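30/08/2021, hand swap, continued

OK so the multi-fingered hands are finally on both arms and I've had most of the day with them, and I have opinions! Writing them down before I forget, and so whoever has the bench next doesn't repeat my morning.

Short version: I like the Hesten hands a lot more than I thought I would. The old Stalton two-jaw grippers are still on the shelf (left bin, with the spare pads) and I'm not ready to give them up for hard objects, but for clothes there's no contest. With the jaws I always had to hunt for a fold to pinch. With fingers I can go into a pile kind of sloppily and still come up with something. Usually more than one something, but we'll get to that.

Setup stuff. Wrist adapters went on without drama once I found the right screws (they were in the Roussel box, why?). I set the grip force cap to 80 on the controller scale and left it there all day so the runs can be compared. Ran 2 short sessions, same basket, same bed, new log for each. The second log starts at line 946 because I forgot to clear the buffer. Sorry, future me.

Things I noticed, in no real order:

- Cable slack at the wrist is my main worry. The loops are generous, and when an arm reaches down low I keep watching them more than the hand. I want a proper sleeve, or at least a couple more ties, before anybody runs this fast.
- The thumb is slow to come around. It gets there, but the fingers close first and the cloth slides. Delaying the fingers a touch helped in the first session, then I made the delay too long and it got worse again.
- Thin stuff is harder than thick stuff. No surprise, same as in January with the jaws.
- The head camera loses the fingertips as soon as they're down in the clothes. I'd love a wrist camera, and the Brendorby one might fit if the bracket can be turned sideways.

Oh, and lighting! The overhead light throws a hand shadow right onto the bed, and on that pale runner it's really strong. I haven't checked whether the segmentation cares. Need to pull a few images and look at the masks before I start blaming the hands for bad picks.

For tomorrow: left hand parked open over the bed, right hand doing the basket, same force cap, and only the thumb timing changes. If I get through that I'll put the jaws back on one side and do the mixed pair, which I've been wanting to try for ages. Battery is on the charger, adapters are staying on overnight. 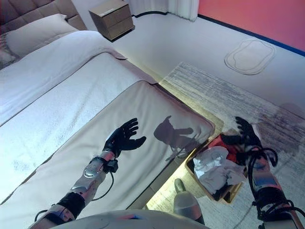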